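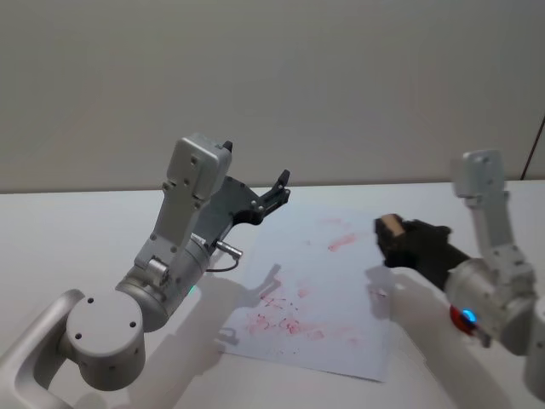 Figure 2. The worktable, with a sheet of paper set out against the white wall.

3.2 The table and the paper

We spent more of April on the table than we had planned, and we hope readers will forgive us for dwelling on it a little. Paper is such a familiar thing that it is easy to forget how much the surface underneath has to do with the way it behaves. The tabletop we settled on is smooth and pale, and it meets the wall in a long straight line that gives the eye something to rest on. What we like best is the way it takes a shadow, soft and gray, so that even pale things placed on it can be told apart from the table itself.

The paper came from Harahap, in two weights, and Desta Seyoum kept 260 sheets of it stored flat under boards before the study began (a habit carried over from the earlier Brandemis work, and one we would warmly recommend to anybody who has ever fought with a curling corner). We chose large sheets because small ones tend to skate away at the lightest touch, and we left them unprinted so that a crease, once made, would be easy to find again by eye. Each sheet was laid flat toward the middle of the table, with open tabletop left beside it.

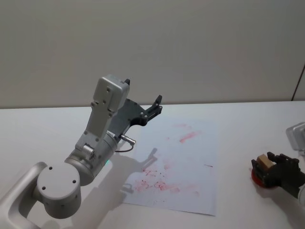 3.3 Creasing and sorting

Once creased, the sheets were sorted by hand into 6 groups according to how sharply the fold held. A further 50 were put aside and looked over again the following Tuesday, by which time some of the softer folds had relaxed quite a bit. We report those separately in Section 4.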